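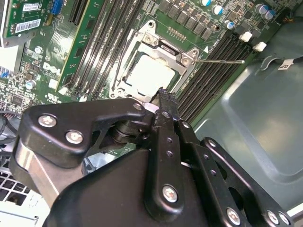 Processor in its socket, retention lever off to the side. Look for the little white triangle on the board.

List home | Archive | Threads | By date | Search | Log in

Filed under: Desktops, Sockets and Processors

Subject: Re: [skirnley-mends] Swapping a processor in an old Dell, am I mad?

Hello all,

Not mad at all! I meant to answer this at the weekend and then spent the weekend with my head in a Dell, so at least you're getting it fresh. I'll quote the bits I can help with and leave the Windows question to somebody who enjoys that sort of thing.

> I have been given a Dell desktop with a slow chip in it and have
> found a faster one secondhand for 13 quid from Storari. The listing
> says it's the same socket. Before I order:
>
> 1. Do I have to take the motherboard out of the case?
> 2. Which way round does the chip go? I'm terrified of bending
> something.
> 3. Is it worth cleaning off the old paste or do I just put more on?
>
> I've only ever changed memory before, so please use small words.

Right, first one. No, leave the board where it is. Lay the case on its side, take the side panel off and you've got plenty of room once the cooler is out. I like a slatted worktable for this (anything flat and steady is fine, but the kitchen table wobbles and you'll be told off about the scratches). Mains lead out before you start, obviously, and give the power button a press afterwards to drain whatever is left.

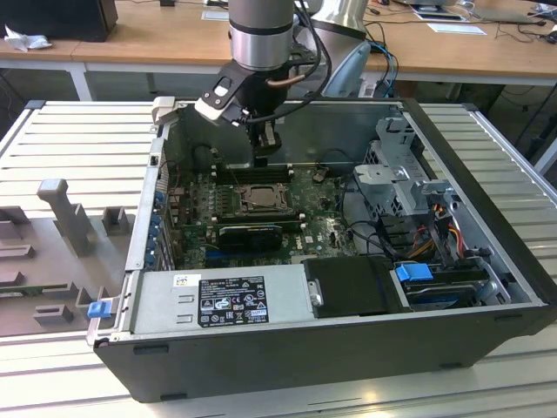

Case on its side with the panel off. Power supply in front, graphics card below the socket.

If yours is laid out like this one, the blue plastic is your friend. Dell seem to use it for the bits you're meant to touch, so there are blue clips down by the expansion slot brackets and a blue release tab at the drive end. Have a look at those before you go rummaging for a screwdriver. I once spent most of an evening trying to undo a drive that only wanted a tab squeezing, and I'm still cross about it.

The graphics card can stay put if it isn't in your way. I usually end up taking mine out, mainly because my knuckles are wider than they used to be. Same with the memory. It doesn't have to come out for a processor swap, but if you're going to be leaning over those slots anyway I'd pop the sticks out and keep them somewhere safe. It's also a nice moment to get the fluff out.

Do check the listing again before you hand over your 13 quid, by the way. "Same socket" is only half the story. The board's BIOS has to know about the chip as well, and with a Dell that means looking up your exact model and seeing which processors it was sold with. If you send the list your model number and the number on the Storari listing somebody will look it up for you. Probably me, I'm a sucker for it.

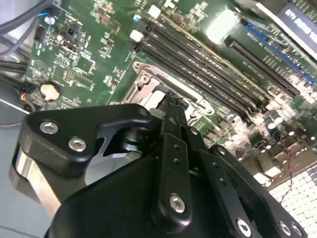

Posted by the list's socket-botherer, Skirnley, Wednesday, April 18, 2018

Now the scary bit, the socket with no chip in it. The dark patch inside the metal frame is the pins, and those are what you're frightened of, quite rightly. Don't touch them, don't blow on them, don't wipe them, don't hold a screwdriver over them while you're chatting. If you've got the black plastic cover that comes with new boards, put it on whenever you wander off for a cup of tea.

To get there, press the lever down and slightly outwards so it comes free of its hook, swing it up, and the load plate hinges back. Hold the chip by its edges and lift it straight up. No sliding.

Going back in, find the small triangle in the corner of the new chip and match it to the corner marking for the socket. There are notches in the sides as well. Lower it straight down and let go. It should just sit there, flat, with no pushing from you. The pushing comes from the lever, and it needs more of a shove than feels decent. Mine creaks every time!

Third question. Yes, clean it off, every scrap, from the cooler too. Lint-free cloth and isopropyl alcohol. I buy Caler wipes in a tub of 100, and that lasts me ages. Then a blob of fresh paste the size of a small pea in the middle.

When it boots, go into the BIOS and check it has the right name for the chip, then keep an eye on the temperature for the first hour. My last one settled at 46 degrees doing nothing much and I was happy with that. If it shoots up towards 100, switch off and reseat the cooler.

> PS does anyone want the old chip? I hate binning things.

Yes please, if it's going! I'll swap you a spare Saragih fan that's been sitting in my drawer since last June. I can bring it along to the next Skirnley evening, just reply on here so I remember to pack it.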